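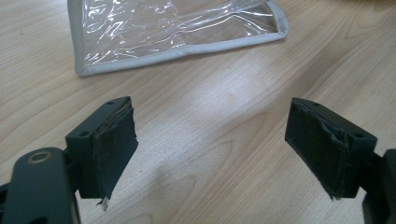 My mum asked me on Monday when she could expect a machine to put her washing away, and I gave her the sort of waffly answer you give when you've read too many articles and tried very little yourself. So I've been thinking about it properly since. The thing I keep coming back to is floppy stuff. A mug is a mug, it stays mug-shaped when you pinch it. A clear plastic pouch with grey fabric round the edge, lying a bit rumpled on a table, is a different sort of problem altogether. It's see-through, so the wood grain shows up behind it, and the wrinkles throw little white highlights all over the place. I'd go for that grey binding every time, it's the only bit that says "edge" to me, and I've got eyes and forty-odd years of practice!

I talked about this with Tarcísio Bezerra, who I used to share a workbench with at Lau and who now spends his days on the packing side at Orkico. They trialled an arm there last November for putting small parts into bags and bags into boxes. Boxes, brilliant. It did 900 in a shift without a grumble. Bags, well. On a good day it managed 68 out of every hundred first time, and the rest had to be fished out by a person standing next to it, which rather spoils the point (Tarcísio was the person, so he may be biased).

What surprised me was where the time went. I'd assumed it would all be clever software trouble, and some of it was, but a lot of it was pads. The soft stuff on the fingers gets chewed up. The black foam frays and the edges start to lift, then you get a ragged strip hanging off the bottom and the backing peeping out, and from then on I wouldn't trust it with anything thinner than a tea towel. Tarcísio was changing theirs every 4 days by the end. My own fingertips have lasted rather better, give or take one incident with a cheese grater.

Ademir Dantas thinks I'm being a grump. He runs the repair bench at Mostitz and he says I'm comparing a new trade with a very old one – that sewing machines were awful for years too, and now there's one in half the spare rooms in the country. He has a point. He also has a robot hoover called Gerald that eats phone chargers, so I'm not taking all of his advice.

Anyway, here's where I've got to, for what it's worth. Floors, yes, mostly. Picking up solid things of a known size and putting them in a known place, yes, and I'd happily pay for it at work. Emptying the dishwasher, maybe, if you don't love your glasses. Folding, bagging, sorting that drawer with the batteries and takeaway menus in it? I'd say not yet, and I'm not putting a date on it, having promised my mum 3 years the last time she asked. That was a fair while ago.

She's decided to get a bigger airing cupboard instead. I'm going over to help put the shelves up.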